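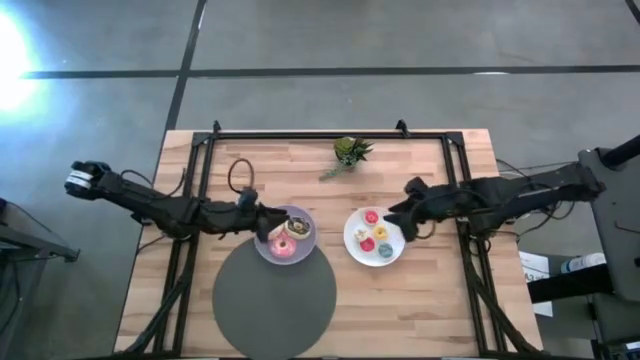
Éabha Kinsella would like everyone to stop using the word "learned." The robot copied her, she says, and on a good day it copied her well, and she doesn't see why that needs a bigger word.

She has a point, and it is one the people selling these systems tend to hurry past. At Skendell, where Kinsella spends her shifts steering a pair of black robot arms by remote control, the current job is donuts. Small ones go on the white plate, larger ones on the lavender plate. She guides the grippers through the move, the software records every joint angle, and she does it again. A full set is 100 runs. Then the arms try it alone.

The pitch from Stiser, which sells the training software, is that anyone can teach a robot this way. No code, no engineers, just show it what you want. I sat down and tried. My first donut took me 2 minutes, and I was sweating by the end of it. You have no feeling in the fingers. You judge the height of a gripper by eye, guess wrong, and back off. Kinsella does the same move while talking about her car.

So whose skill is being sold? Stiser's brochure says the robot picks up a new task in an afternoon. It leaves out the person who spent weeks getting good enough to be worth copying, and it is vague on what happens when the plate moves. I asked. Gunn, a rival that uses hand guiding — you grab the arm and push it through the motion — was just as vague, though friendlier on the phone.

Kinsella's own tally is less shiny. Of the last 30 solo tries she watched, she would have been happy to serve the results of 19. Frosting is soft, and it sticks to things. The arms have no idea when a grip has gone bad unless someone has shown them a bad grip and a way out of it, so she now fumbles on purpose in some of her runs.

A bakery chain in Flastcombe is said to be interested. I would want to know what it pays a person to plate donuts, and what it would pay Kinsella. Skendell wouldn't discuss rates. She has another set to record before she goes home.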